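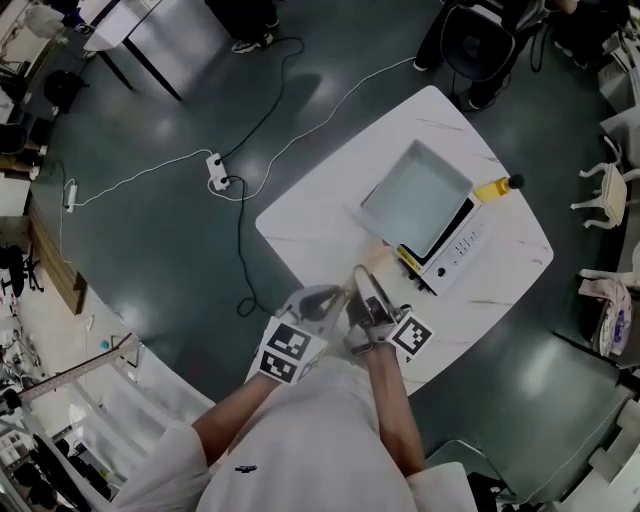 Kobe Cuypers has spent $3225 so far on teaching a machine to work a countertop appliance, and he would like me to know that most of that was not his idea.

"Gijs said 500. I have the message," he says. "He said it would be 500 and a couple of evenings."

Gijs Verschueren, at the other end of the bench, doesn't look up. "I said the printed parts would be 500."

The two of them call their build Oltance, and they work on it in a shared workshop that Jeanine Hoekstra runs. The plan is easy to say. A person does a small kitchen job over and over with a gripper in each hand, the grippers carry printed marker cubes so a camera can follow them, and the recordings go into training a pair of arms that will someday do the job alone. The arms are still in parts.

I came in doubtful and told them so. Home robot projects have been about to fold my laundry since I was in college. I asked Cuypers what he could show me that worked.

"The grippers work," he said. "You squeeze, they close. I know that's a low bar."

They have 187 recordings they trust and a larger pile they don't. The bad ones come down to the cubes. Turn your wrist too far and the camera loses the printed squares, and then the software guesses. Verschueren showed me a plot of one of these guesses, in which the left hand leaves the table, passes through the floor and comes back.

"We used to try to fix those," he said. "Now I throw them out. It was taking me longer to repair one than to do ten new ones."

What about the glare? The floor in there is dark green and shiny, and the overhead lights bounce right off it.

"I'd like to blame the floor," Verschueren said. "I tested it with a tarp down. It was my calibration."

I liked him more after that, though it didn't change my mind about the project. The job they've picked is a narrow one: same table, same appliance, small things picked up and put down. I asked what happens if somebody moves the appliance a foot to the left.

"With the arms? No idea," Cuypers said. "My guess is it reaches for where the thing used to be. Gijs thinks it'll cope."

"I think it'll cope if we record it in different places," Verschueren said. "We haven't done enough of that."

Hoekstra, who has seen plenty of builds come through, is patient with the cables and less so with the schedule. They told her the arms would be mounted by spring. It's October. "I asked if they needed help lifting something," she said. "They needed a bracket."

The bracket has now been redesigned twice. Cuypers wants to buy one and be done. Verschueren has a third drawing.

Before I left I tried the grippers myself. They're heavier than I expected, and I dropped the first thing I picked up. Cuypers asked if he could keep the recording. I said he could, and Verschueren deleted it.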